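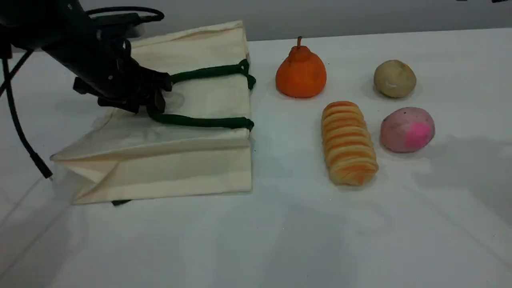
Re: Reset rules for the bag task

From: Chang-ho Yeom
To: Sevmont bench list
Date: November 14, 2021

Hala Shawky wrote:
> Can we please settle on one reset rule before December? I went through
> 277 of our runs and people start the bag every which way. Some stand it
> up, some lay it down, some tuck the handles in. Also, does the cable
> check go before or after homing?

Hi Hala, hi all,

Thanks for going through all of those, that can't have been fun! I'm for laying the bag on its side with the opening toward the back of the table, food out on the right, handles left however they land. The rope handles are what the gripper has the most to do with, and if we all arrange them nicely we end up with a rule that only works for tidy people.

Cable check goes before homing, please. Follow the long one down the left side all the way to its connector, and look at the loop over the top of the arm too. I know the old Hendis sheet says after - I wrote that line and I'd like it gone.

On hands: keep them off the table any time the arm is enabled, even if it's just the bread roll that needs a nudge. Stop, fix, start over, and log it as a reset. Wael and I went back and forth on whether 3 resets in a row should end the session. I say yes, he says 6. Other votes welcome.

One more thing, the speed cap. We've been at 85 percent for the bag and I'd be happier lower while new folks are training. Khadija R., is that still set per user or did it move to the shared config?

I'll fix the sheet once I hear back from people.

Chang-ho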